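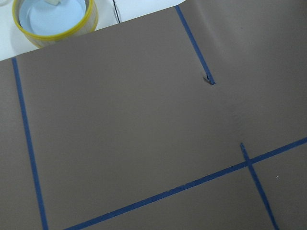

Benedek Bakos wanted to know, before we'd even hung up our coats, whether the arm knows where the tape is or just goes where it went last time. Good question, and I've borrowed it as the heading for this week's notes!

Does it know where the tape is?

So, Saturday at Hevden. For those who missed the van: we got the afternoon demo on the Rendia bench, with the blue tape lines on brown sheet and the arm working over them. The view from the wrist is the one I want you to think about (it's all the arm gets, remember – no helpful person standing back and pointing).

Our host's answer was "a bit of both." The rough path is taught by hand, then the wrist view corrects it. They keep 2,075 taught runs on file, and the wrist joint can turn up to 270 degrees, so the same line can be met from lots of directions. I scribbled that down and then lost my pen.

Things to chew on for section:

- Lines that cross. Which one do you follow, and how would you tell the arm?
- A line that wobbles a little. Do you copy the wobble or smooth it out?
- A tape end where something lifts. Is that still the line?

Write up two of these, one page each, sketches welcome. Please read chapter 6 first – it's short, and the part on wrist views is the part you need.

Last updated: October

Related items
Clorovance visit: grippers and soft parts
Değirmenci open day notes
Teaching by hand, part 2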